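Home | Syllabus | Handouts | Lab Schedule | Contact

Handout 3: Glazes and Food Contact Surfaces

Ceramic Materials, Bridwood campus
Prepared by Maksym Symonenko
Revised 30th March

Scope

This handout covers the classification of glazes by surface, the main causes of a matte finish, and the bench tests used in the Bridwood lab. It assumes you have read Handout 2 on clay bodies and can calculate a unity formula without help. Kiln schedules are covered separately.

1. What a glaze is

A glaze is a thin layer of glass fused to a clay body. It has three working parts. Silica forms the glass network. Alumina stiffens the melt and keeps it from running off vertical surfaces. Fluxes, mainly the oxides of sodium, potassium, calcium, magnesium, zinc and boron, lower the melting range to something the kiln can reach.

The ratio of silica to alumina is the first number to check in any recipe. A high ratio tends toward gloss. A low ratio tends toward matte, provided the glaze has been fully melted. The ratio alone does not predict durability.

2. Surface types

Gloss. The surface is smooth and reflects light in one direction. Cutlery marks are less common, although scratches show more clearly when they do occur.

Matte. The surface scatters light. Scattering may come from fine crystals grown during cooling, from undissolved material, or from plain underfiring. These three look alike on a test tile and behave differently in use. A crystalline matte can be durable. An underfired matte is usually not, and will often turn glossy if refired to a higher cone.

Speckled. Spots come from coarse particles in the glaze or from iron in the body bleeding through it. Granular ilmenite and granular manganese are common additions. The body and the glaze must both be recorded, as the same glaze over Trollotholm white and Anghel buff gives two different results.

Light blues in this course are obtained with small additions of cobalt carbonate, sometimes with a little rutile. Weigh cobalt on the fine scale only. An error that would be minor in feldspar is a ruined batch in cobalt.

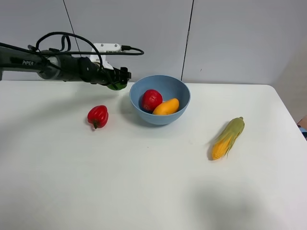
3. Form and glaze fit

A wide rim is a useful place to examine a glaze on a round bowl. Glaze thins at edges and collects in the well, so one piece shows a range of thicknesses. Record rim and well separately on the lab sheet.

Fit refers to the match in thermal expansion between glaze and body. If the glaze contracts more than the body on cooling, it is placed in tension and crazes. If it contracts much less, it is under excess compression and may shiver, usually at rims and handle edges. Shivering is the more serious fault in tableware, as it releases sharp flakes.

Crazing can appear weeks after firing. Pieces fired in February should be checked again before grades are entered.

4. Bench tests

4.1 Acid test. Place a slice of lemon on the fired surface overnight. Rinse, dry and compare with the untreated area. Any change in color or sheen is a fail.

4.2 Absorption. Weigh the dry unglazed bar, boil, soak, wipe and weigh again. Divide the gain by the dry weight and multiply by 100. The course limit for tableware bodies is 2 percent.

4.3 Marking. Draw a steel knife across the surface under moderate pressure. Try to remove the mark with a mild abrasive cleanser. Note whether the line is metal deposit or a true scratch.

A pass on all three is not a certificate of food safety. Leach testing by an outside lab is required before any ware is sold. Students in the Briltutgate section should submit samples in batches, labeled by recipe and body.

5. Reading

Course reader, chapters on glass formers and on expansion. Be ready to convert a recipe to a unity formula in class.

Comments (3)

glazebucket: Is the 2 percent limit for the buff body too? Mine keeps landing just over.

M. Symonenko: Yes, both bodies. Check the cone pack before you blame the clay.

rkln: Section 4.1, does vinegar count or only lemon?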